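Gripper comparison, PC teardown cell: minutes of the December meeting

Present: Omine cell group, Onderier controls group. Start 9:00.

1. Minutes of the last meeting
Approved with no changes.

2. Setup
The fixture plate stays to the left of the computer. Case on its side, side panel off, for every run with either set of fingers.

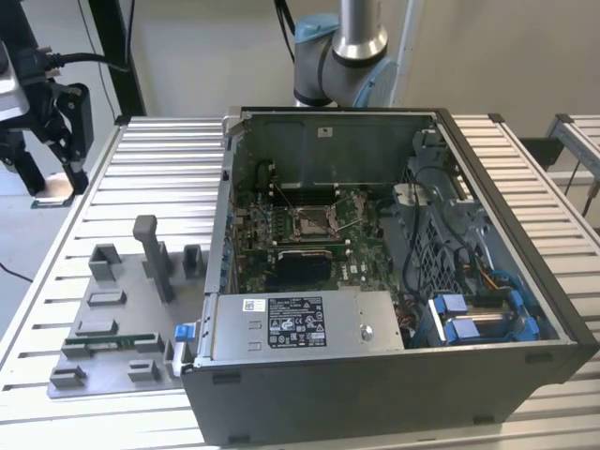 Minutes taken by the Omine cell group
Onderier asked whether the second arm needs to be powered during single-arm runs. Agreed to leave it on so the controller load stays the same.

3. Finger sets
The Matoušek fingers have finished 594 of 1000 planned cycles. The Dorus fingers start when those are done. Both sets will run the same program and the same force limit. Onderier wants the force log saved per pick, and Omine will change the script.

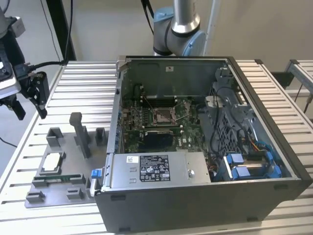 The log files also need the finger set in the file name. Two files from last month could not be matched to a set and were dropped from the comparison.

4. Wrist camera
Glare on the processor's heat spreader was discussed. Omine will try a shorter exposure first. Closing the blinds was put off until that result is in.

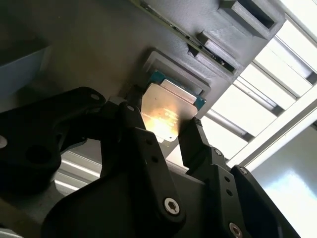
5. Actions
Omine: script change, exposure test.
Onderier: Dorus finger mount, spare cable.
Closed 9:50.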